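Guides > Learning from demonstration > Segmenting long tasks

Print this page | E-mail this page
Shares: 43 | Comments: 9

How to split first-person chore recordings into subtasks

Dec 28, 2020

The Dadine method trains a two-arm policy on short, labeled segments cut from long head-camera recordings. The quality of the policy depends mostly on where you make the cuts. These are the steps we follow at the Wamura lab for the clothes hanging set. They assume you have the recordings on disk and Skarnmont, our labeling tool, installed.

1. Set the list of subtasks first

Write the list before you open any video. For hanging a shirt we use: reach for hanger, grasp hanger, find collar, insert first end, insert second end, straighten, lift away. Don't add labels halfway through a batch. If something doesn't fit, mark it "other" and go over those segments at the end.

2. Find the contact events

A segment starts when a hand touches or lets go of something, or when two held objects first meet. Step through at reduced speed and drop a marker at each event. Put the marker on the first frame where contact is clear. If fingers hide the contact point, use the first frame where the object moves with the hand.

3. Label each hand separately

Early versions of the set had one label for both hands, and the policy learned to move them together. Give each hand its own track. In the frame below, the left hand has the hook end of the green hanger and the right hand holds a fold of the plaid shirt along with the hanger's far end. The left track gets "hold hanger" and the right gets "hold hanger + cloth."

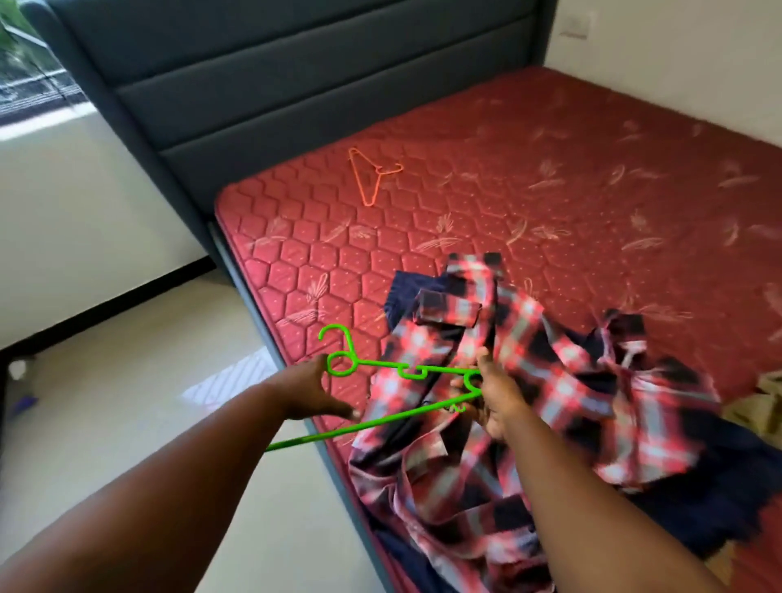 4. Mark the target garment and the distractors

Garments in a pile overlap, and the labeler has to say which one is being handled. Outline the target once per segment. Anything else on the bed, including a second hanger, goes in as a distractor with no outline. Patterned cloth on a patterned mattress is slow work — allow extra time for it.

5. Check agreement

Have a second person label 34 segments from each batch without seeing the first set of markers. Compare the two with the agreement script. If fewer than 80 percent of the markers match, go back to step 2 and review the contact rule together before relabeling.

6. Export and train

Export both hand tracks as one file per recording. The Piątek loader reads them directly and drops anything marked "other." Keep all segments from one recording in the same split, or your test score will look better than it should.

What to expect

In our June runs, separate hand labels helped most on the two insert steps. Straightening barely changed. We think the label is too broad — it covers tugging a sleeve as well as evening out the shoulders — and we plan to split it in the next version of the list.

Print this page | E-mail this page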